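Torkar 2 grasp planner – quick update from Tindville

Short one this month, demo prep is eating everything.

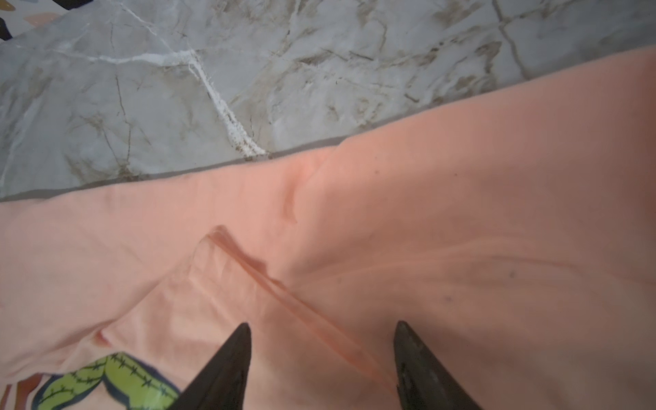

New planner branch is merged. Main change – it scores folds now, not just cloth edges, and picks the ridge with the best approach angle for the fingers. Replanning runs at 200 ms per cycle on the Kennedy bench, good enough for now. Nomico's segmentation model is still the default but you can swap it out in the config, see the readme (yes it's been updated, finaly).

Known problems: veined floors still confuse the depth filter near the hem. Printed graphics sometimes get read as creases. Two fixes in review, neither one pretty.

Logs from the last run are up, 1430 grasp attempts, all labeled. Please use the new replay tool and not the old script – the old one drops the wrist timestamps and then you get wierd offsets.

Next up: sleeves. Bug reports to the usual list before November please.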